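Praltia bath towels after 11 months: my favorite thing in the linen closet
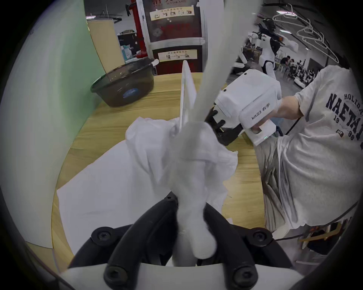

Hafþór Lauritsen

I have washed, dried and folded the same set of white towels since December, and I still get a little happy when they come out of the machine. I know how that sounds! But I grew up with thin, scratchy towels that pushed the water around your back instead of taking it off, so a good one feels like a treat to me every single morning.

The set is the Praltia in plain white. I bought six of them for $89 from Clastodside, a small home store near my sister's place that also does mail order. They had a gray and a sort of oatmeal color too, and I stood there going back and forth for much too long before I went with white (I can throw white in with the sheets, and I hate sorting).

First thing, wash them before you use them. Mine shed like a cat for the first three loads. I was cleaning the lint filter twice per load and starting to wonder if there would be any towel left at the end. By the fourth wash it had mostly stopped, and now I get the normal amount of fluff and no more.

They drink up water, they really do. One towel handles me and my hair, and my hair is long. I also had a set from Kragh that was softer in the store, wonderfully soft, but those got flat and slick within a few months and ended up in the garage for wiping down the bikes. The Praltia ones have gone the other way. They were a bit stiff out of the package and they've loosened up with every wash.

Folding is where I have opinions. These are thick, so if you fold in half and half again and then once more, you get a brick that won't sit on a normal shelf. I fold mine lengthwise in thirds on the big wooden table, smooth it flat with my forearm, and then fold the strip in half and in half again. It takes some room, so clear the table first. Pinch the corners and give the whole thing a good snap before you lay it down, otherwise the edge bands pucker and you're stuck chasing a crease all the way to the other end. All six fit on one shelf that way, with space left for the washcloths.

What I don't love: the drying time. On the line indoors they need a full day and then some, and in my dryer it's two rounds if I put in more than four. The hanging loop is also sewn on one short side only and it's tiny, too small for the hooks in my bathroom. I moved one of the loops myself with a needle and thread and then lost interest in doing the other five. And one towel has a pulled thread near the hem from a zipper, my fault completely, but it hasn't run any further.

I skip fabric softener, by the way. I used it once on these and they felt coated and didn't dry me half as well until I'd run them through again with just detergent. A friend swears by the Katano dryer balls and I did borrow hers for a couple of loads. Fluffier, sure! Very loud though, and my dryer is right next to the bedroom.

I give them 9 out of 10, with the missing point for that silly little loop. I went back on 11th November to get a couple more for guests and the white was sold out, so I've put my name on the list.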